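Buscar en este blog
Escribe y pulsa intro

La bolsa de las bolsas

Última actualización: 10 de agosto de 2024

Llevo desde marzo queriendo escribir sobre el cajón de abajo de mi cocina y por fin me pongo. El cajón de abajo es donde viven las bolsas. Bueno, vivían, porque el otro día se atascó, tiré con toda mi alma y me quedé con el frontal en la mano. Sesenta y una bolsas tenía dentro. Las conté sentada en el suelo, con el café al lado, y a partir de la veinte ya me daba entre risa y vergüenza.

En casa de mi abuela había una bolsa colgada detrás de la puerta de la despensa, de tela de cuadros, con una goma abajo, y por ahí ibas sacando las de plástico de una en una. Mi madre heredó el sistema pero sin la goma, así que las metía todas a presión en una bolsa grande (la bolsa de las bolsas, de toda la vida) y cuando querías una te salían siete enganchadas por las asas. Yo he ido un paso más allá y directamente les he dado un cajón entero. Mi casa tiene cuatro cajones, o sea que hagan cuentas del sacrificio.

Lo peor es que no sirven todas. Las finitas de la fruta las guardo para la basura del baño y luego resulta que tienen un agujero. Las de papel con asa de cordón me parecen demasiado bonitas para usarlas, así que ahí siguen, planchaditas, esperando un regalo que esté a su altura. Y luego están las gordas, las reutilizables del súper, que compras porque se te han olvidado las otras en casa. Yo tengo un don para eso: bajo a por pan y vuelvo con una bolsa nueva.

Las térmicas merecen párrafo propio. Las que van forradas de plateado por dentro me encantan, lo reconozco, me hacen sentir una persona organizada que lleva los congelados como Dios manda. Tengo dos. Una huele a gambas desde hace dos veranos y no hay bicarbonato que valga — he probado también con vinagre, con café molido y con dejarla en el balcón toda una noche de viento — y la otra la usa mi hermano para la playa, así que técnicamente es de mi hermano.
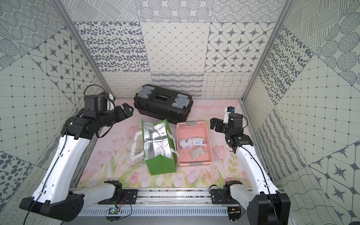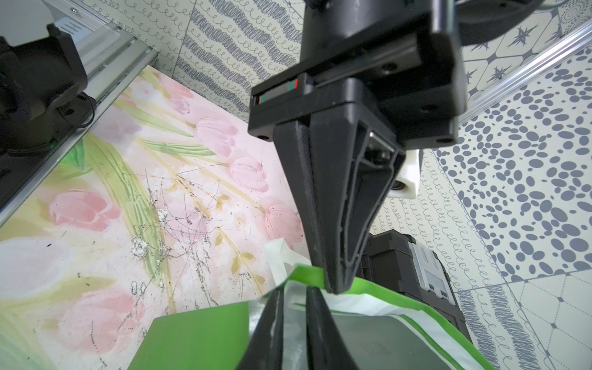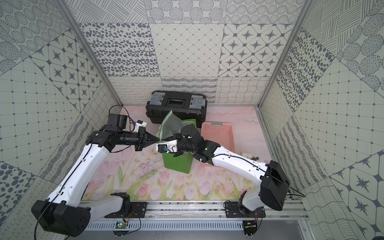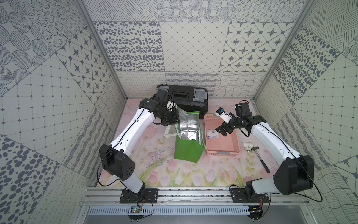
Tulipanes sobre rosa en la primera y la tercera. La bolsa verde y blanca es la de la segunda.

Total, que le mandé un mensaje a mi amiga Marietjie Mahlangu contándole lo del cajón y me contestó con un audio larguísimo. Ella las dobla en triangulitos. ¡En triangulitos! Primero alisas la bolsa en la mesa, la doblas a lo largo en una tira, y vas plegando la punta hacia un lado y hacia el otro hasta llegar a las asas, que se remeten por dentro. Dice que tarda nada. Yo lo intenté con la primera y me salió una especie de empanadilla, con la segunda una empanadilla mejor, y a la quinta ya le había cogido el gusto y no podía parar. Hay algo muy relajante en sacarle el aire a una bolsa con el canto de la mano.

Con las gordas no funciona, aviso. Las reutilizables tienen el fondo rígido y los fuelles de los lados, y si las doblas en triángulo se abren solas a los cinco minutos con un crujido que asusta al gato. Esas las pliego en plano, una encima de otra, y las pongo de pie, como si fueran carpetas. Quien tenga un sistema mejor que me lo cuente en los comentarios, por favor.

Miré también esos dispensadores que se cuelgan por dentro del armario. En Vustetti tenían uno blanco muy mono, y en Plunda otro más grande que me convenció hasta que leí que había que taladrar. De alquiler y con mis azulejos, ni loca. Al final aproveché una caja de zapatos, le hice un agujero en la tapa como a las de los pañuelos y ahí van los triangulitos. No es bonita. La forré con papel de regalo y ahora es un poco más bonita.

De las sesenta y una me he quedado con veintitantas. Las rotas, fuera. Las de papel se las di a mi vecina, que vende mermeladas y las agradeció muchísimo (me volví con un tarro de higos, así que salí ganando yo). Y he dejado dos de las gordas colgadas en el pomo de la puerta de la calle, donde me doy con ellas en la cadera cada vez que salgo. Ayer aun así se me olvidaron.

Me falta arreglar el frontal del cajón. He comprado cola y está encima del microondas.

También te puede interesar
Ordenar la despensa sin comprar ni un solo bote
Mi receta de mermelada de higos (a raíz del tarro)
Un fin de semana en Fleddale con una maleta pequeña
Trapos de cocina: cuáles guardo y cuáles tiro
El armario de los táperes sin tapa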